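Bolusmont 邻里互助 > 收纳与整理 > 厨房和杂物

台面后面加的小隔板，放罐子到底怎么摆才顺手？

枇杷树下 发布于一月，浏览 596

先说一下我家的情况吧。我有张浅色木头台子，四周包着黑色的铝型材边，中间铺了一块白色的台面，仔细看带一点点斑纹。台子最里面搭了一块木隔板，两头各用一个黑色铁丝架子撑着，等于把后面那一条空间分成了上下两层。当初搭的时候想得特别美，觉得罐子统统往上一放，前面就全腾出来了，干活也好、摆东西也好，都宽敞。

用了一阵子，问题就来了。第一是罐子的种类太杂，银色的、红色的、绿色的，我是按颜色买的（对，我就是会因为罐子好看多买两个的人），想按颜色分开放，可是隔板就那么长，银色的上去以后，红的绿的好像就没地方待了。第二是铁丝架子我总有点不放心，也说不清它能承多少重，罐子要是都装满了，我不太敢往上堆。第三是罐子容易倒。尤其台面是平滑的那种，圆罐子一躺下就会滚，我已经捡过好几回了，有一次一路滚到台子外面，掉在地砖上，声音大得把隔壁都吓了一跳，罐沿也磕瘪了一块。

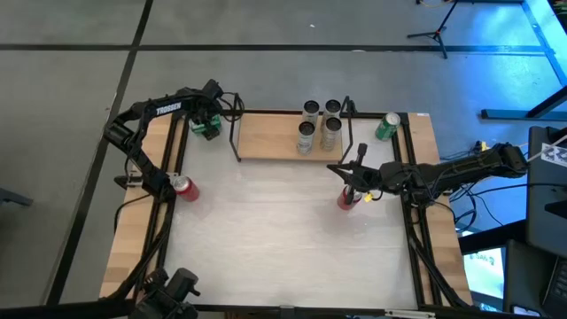 银色的四个在隔板上，红的和绿的在台面上

我现在的思路是，银色的四个摆成两排两列，紧紧挨在一起，占的地方小，看着也整齐。可是这样后排那两个就很难拿，每次都得先把前排的挪开，挪开又没地方搁，只好放到台面上，放着放着就忘了收回去，晚上一看，台面又满了。

所以想请教大家几件事：

隔板上面到底是摆成方块好，还是沿着边排成一长条好？
红的和绿的要不要也上隔板，还是干脆给它们在台面上划个固定位置？
有没有什么简单的办法能让躺倒的罐子别乱滚？我不想在台面上打孔，也不想用那种很黏的胶，白色的面，留了印子很难看。
铁丝架子要不要换掉？

预算嘛，能不花钱就不花钱，要花也别太多。我手边有几个纸盒，还有一卷没用完的防滑垫，是上次垫抽屉剩下的。谢谢各位！

Everett Mahmoud 回复于晚上九点多
（认为有用 173）

哈哈，你这个“按颜色买罐子”我太懂了，我家茶叶罐就是这么多出来的。我也有一块类似的隔板，比你的短一点，折腾了大半年才算定下来，把我的做法讲给你听，你挑着用。

先说摆法。我的经验是隔板这种又浅又高的地方，最好只放一排，也就是沿着前边缘往后退一指宽，一字排开。你说后排难拿，这个真没什么巧办法，后面的就是难拿，摆得再漂亮也一样。你那四个银罐子要是能排成一条，就排成一条，隔板长度够的话两头还能各留一点空。如果量下来不够长，那就还是两排两列，但后排放你一个月才碰一次的，前排放天天要用的，别四个都当成一样重要。我以前就是非要让它们“平等”，结果天天在那里挪来挪去。

要是后排那两个也常用，还有一招，找一块和两个罐子差不多宽的厚木条垫在后排下面，后排就高出来一截，手可以从前排的头顶上伸过去拿。超市里放调料的阶梯架就是这个道理。木条不用钉，底下铺一片防滑垫就行了，你不是正好有剩的吗！不过罐子要是本来就高，垫了以后重心会往上走，你自己推一推试试，晃得厉害就别垫了。

再说红的和绿的。我会让它们留在台面上，但一定要有个“家”。我说的家不是随便一块空地，是有边的东西，托盘也好，浅盒子的盖子也好，高度到罐子的三分之一就够用了。你手边的纸盒拿一个，沿着下面剪一圈，留个浅浅的边，里面铺防滑垫，放在台子后面靠隔板的角落里。红的一边，绿的一边，都竖着放。等你确定这个大小合适了，再去买个像样的托盘也不迟。我当时是先用鞋盒盖子用了好几个星期，后来才在 Pavik 买了个浅托盘，幸好没有一上来就买，我最早看中的那个尺寸根本放不进去。

托盘还有个好处，擦台面的时候一端就走，一擦就干净，再端回来，不用一个一个拿。白色的面最怕罐子底那一圈印子，尤其是罐底有水的时候，所以我家的规矩是湿手拿过的罐子先用布抹一下底再放回去。

滚的问题，说到底就是别让它躺着。罐子躺着的时候，我家里人喜欢顺手往旁边一放，觉得反正等会儿还要用，后来我在台面边上放了一条卷起来的旧毛巾，临时要躺着放的，就靠着毛巾放，跑不掉。难看是难看了点，但你又不打孔又不上胶，这是最省事的了。你也可以把防滑垫剪成一小条一小条的，垫在常放的位置，平时收在托盘里。

架子我不敢替你打包票，我没见过实物，也不知道你是怎么固定的。我自己是这样试的：先把隔板清空，用两只手分别按住两头，往下压一压，再前后轻轻推，看看架子脚会不会跑、木板会不会翘。然后从空罐子开始放，一点一点换成装了东西的，放一个晚上第二天再看木板中间有没有弯。重的往两头靠，就是靠近架子的位置，中间放轻的。要是空着的时候就晃，那就别犹豫了，换。

对了，还有一件事，隔板下面那层你拿来放什么了？那里其实特别好用，扁的东西都可以塞进去，别空着，也别塞满，塞满了你就会开始把东西往隔板前面堆，然后就又回到原来的样子了（过来人）。

枇杷树下 回复 Everett Mahmoud

谢谢谢谢！写得太详细了。垫木条那个我明天就试，家里好像有一块装修剩下的。隔板下面我现在什么都乱塞，说来惭愧，抹布、剪刀、橡皮筋，还有一包不知道哪年的干燥剂。托盘的话，你那个浅托盘边有多高呀？

Everett Mahmoud 回复 枇杷树下

刚去量了，边高 2 厘米，矮是矮，但是配防滑垫够了。你要是罐子比较高比较轻，可以选再高一点的。干燥剂扔了吧，哈哈。

小满不早睡 回复于中午

换大一点的隔板。

Villanueva路口的阿姨 回复于下午

我说点不一样的啊，不一定对。

楼上讲摆放讲得很好了，可我觉得你可以先想想，这些罐子里面到底都装了什么。我以前也是满台子的罐头罐子，洗干净了舍不得扔，觉得总能装点什么，装豆子啦，装笔啦，装零钱啦，后来女儿来帮我收拾，一个一个拿起来问我，妈，这个里面是什么？好几个我都答不上来！当场就让她拿走了 6 个，台面一下子就亮堂了，隔板也不用纠结怎么排了，怎么排都好看。

所以我的建议是，先别急着买东西，把所有罐子都搬到台面上来，排成一片，一个一个拿在手里过一遍。里面有东西、而且知道是什么的，放左边。里面空的放右边。右边的再想一想最近有没有打算用，想得出来具体装什么的留下，想不出来的就去回收。喜欢颜色的话可以留一两个最好看的嘛，插点干花也蛮好的，我留了一个绿的，里面放的是毛线针。

留下来的就贴个小标签，别贴在盖子上，贴在正面，因为放在隔板上你是从前面看过去的，贴盖子要踮脚。我个子小，最有体会。标签我用的是 Trusadik 那种可以撕下来的纸标签，撕的时候慢慢揭，不太留胶，万一留了一点，拿食用油抹一抹，过一会儿再擦就下来了。你按颜色分其实很聪明，每个颜色管一类就好，比如红的都是吃的，绿的都是针线杂物，银的都是不常用的，那连标签都可以少贴几个，家里人一看颜色就知道该往哪里放。不过要先跟家里人讲好，我家老头子到现在都分不清，把茶叶倒进我的扣子罐里过，气死我了。

还有一点要小心，没有盖子的罐子，开口那一圈要摸一摸，有的很利的，我手指就划过。用细砂纸打一圈，或者拿宽一点的胶带把口子包起来。没盖子的也别装吃的，落灰，还招虫子，放在高的地方更容易忘记。敞口的放笔放剪刀最好，你那些剪刀橡皮筋不就有地方去了吗？

铁丝架子我家也有，用了好多年了，脚底下套一截旧自行车内胎剪的圈，不滑，也不会刮到台面。修车摊问他们要一小段，人家一般都不收钱的。

枇杷树下 回复 Villanueva路口的阿姨

阿姨您说得我脸红了，我刚才真的去看了，有两个红的里面是空的，我还以为装了冰糖。内胎这个太妙了，楼下正好有修车的，傍晚我就去问问。银的装不常用的、红的装吃的，这个分法我直接抄走啦！

Villanueva路口的阿姨 回复 枇杷树下

抄吧抄吧。冰糖要用带盖子的装哦。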